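Parkdale Community Lunches: progress report to the Villca Fund
2020-12-22
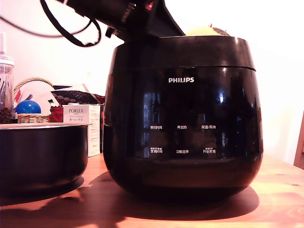 Has the move from sit-down lunches to delivered meals kept the numbers up?
Delivered meals have reached more people than the hall ever did, though fewer of them are over 80 than we had planned for.

Meals
We have sent out 2,427 meals since the grant began in May. Each round covers 46 households. The menu changes every fortnight and always has a rice dish, a soup and something with potatoes. The fish pie was dropped after the first month as it did not travel well.

Kitchen
Cooking takes place at the Driradum Road hall, which we have for 4 mornings a week. The hall has kept its rent at the old rate until spring. The extractor fan was repaired under the landlord's cover, so the money set aside for it has gone into containers and labels. We would like your agreement to this change — the sum is shown on line 30 of the budget sheet.

Deliveries
Wirix lent us a second van from the start of autumn. Before that the Parkdale end of the round was often finished late, and we had complaints. There have been fewer since. Fuel is over budget and will stay over, as the new route is longer.

What has not gone well
The phone line for new referrals was slow to set up, and two surgeries went on using the old number. The cookery classes have not started. We have not spent the class money and ask to carry it forward.

Next quarter
We will send out a short survey with the meals, renew the food hygiene certificates and agree a date with the hall for the classes. The full accounts will follow with the next report.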